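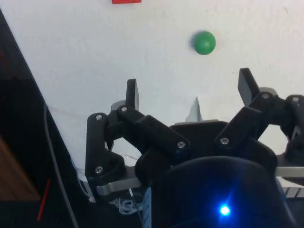 The gripper and the green ball, before contact.

Robot cell operators wanted, picking and sorting hall, Niltcombe

Plelamix is looking for people who will work next to robot arms in our hall in Niltcombe. Until July all small parts were picked by hand on two shifts. Now the Perrin line does the first part of this work, and the job of the people there has changed. We want to be open about how.

What you will do
- Start the cells in the morning and check the fingers, screws and cables of each gripper
- Show the gripper new objects and correct its approach when it comes at a bad angle
- Take over by hand the parts which the arm refuses
- Write down each stop in the Tilavlow log, with a short reason
- Help colleagues from the old picking team to learn the same tasks

What is different from before
You will lift less and walk less. You will look at a screen more, and some hours are quiet and then three things stop together. Several pickers told us they miss the talking at the long table, so we have kept one common break for the whole shift. No one from the picking team lost the contract because of the line. Those who did not want to work with the cells moved to packing, at the same pay.

What we ask
You don't need a technical diploma. You should have patience, good hands for small screws, and enough English to read the log. Experience in a warehouse, a sewing shop or a repair shop is welcome. Training takes 20 days and is paid from the first day.

Conditions
Contract of 40 hours per week, day shift or late shift, with 22 days of paid vacation. Pay is 522 per week before tax during training, and after it we agree a new rate with you in writing. Safety shoes are given by us.

How to apply
Please send a short letter and the list of your previous jobs to Manuela Cattaneo, Plelamix personnel office, until Sep 9, 2018. If you prefer to see the hall first, write this in the letter and we will propose you a visit.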